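Brace-and-pull

Brace-and-pull is a method in two-armed robot manipulation in which one arm is given the sole duty of keeping an object still while the other arm inserts something into it or takes something out. It is mostly used for everyday objects that are light, smooth underneath and not fixed to anything, and which would otherwise slide along the table as soon as they were pushed or tugged. The name comes from a workshop note by Jerome Padilla, who had been trying to teach a pair of arms to deal with household plugs and found that most of his trouble had very little to do with the plug itself.

Background

Early work on plugging and unplugging generally bolted the socket to the bench. This made for tidy results, and it was a perfectly sensible place to begin, but it left out a difficulty that anyone who has wrestled with an extension lead behind a sofa will know well – the thing moves. A single arm pulling upwards on a tight plug tends to lift the whole strip, and one pushing down at a slight slant tends to send it skating off to the side. Padilla's group, working under the project name Kudico, took the bolts away and left the strip lying free on the table.

Method

The two arms are called the brace arm and the work arm, although either may take either part, and the roles can be swapped halfway through a task. The brace arm approaches first and settles its fingers on or over the casing, as far from the chosen socket as the reach of the arm comfortably allows. The work arm then lines up with the plug or charger, opens its fingers on both sides of it, closes them and pulls. In the Kudico version the arms learn all this from demonstrations given by a human operator, with 80 demonstrations for each task, and the policy receives images from a camera at each wrist as well as one looking down from head height. The wrist views matter a good deal in the last part of the approach, when the fingers may hide the socket from above.

The two arms at the power strip, from one wrist and from head height.
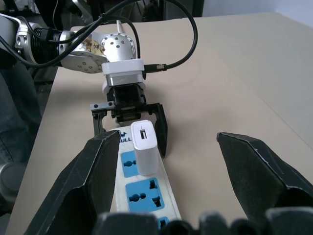
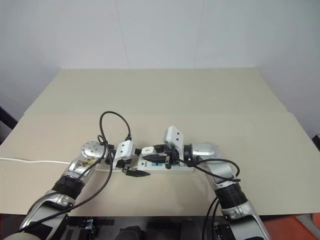

A point that took the group rather a long time to settle was how hard the brace arm ought to press. A firm grip holds the strip well but can twist it if the two fingers do not meet the casing evenly, and the work arm then finds its target a little to one side of where it had been. The method finally adopted a light hold at first, which is stiffened only when the work arm begins to feel resistance. Padilla has described this as copying what people do with a jam jar, where the hand underneath tightens in answer to the hand on the lid.

Results

The group compared three arrangements: a single arm, two arms with a brace of fixed strength, and two arms with the stiffening brace. Each was given 21 attempts at removing a charger and the same again at putting one in. The single arm managed removal 6 times. The fixed brace did a great deal better at removal but was still fussy about insertion, and the stiffening brace was the most dependable at both. Most of the failures that remained came from a poor first grasp on the charger, with the fingers closing too high on its rounded edges and slipping off.

Variants and use

A version known as Brokora lets the brace arm shift its hold between one socket and the next, which helps with long strips. The Vondier variant does away with fixed roles altogether and leaves the policy to work out which arm should steady and which should pull. It needs more demonstrations and is, by general agreement, rather slower – though it copes kindly with objects that have been put down at an awkward angle.

Limitations

The method supposes that there is somewhere safe to hold. Small adaptors with a socket on every side leave the brace arm with little to rest on, and soft or flexible objects give way under it.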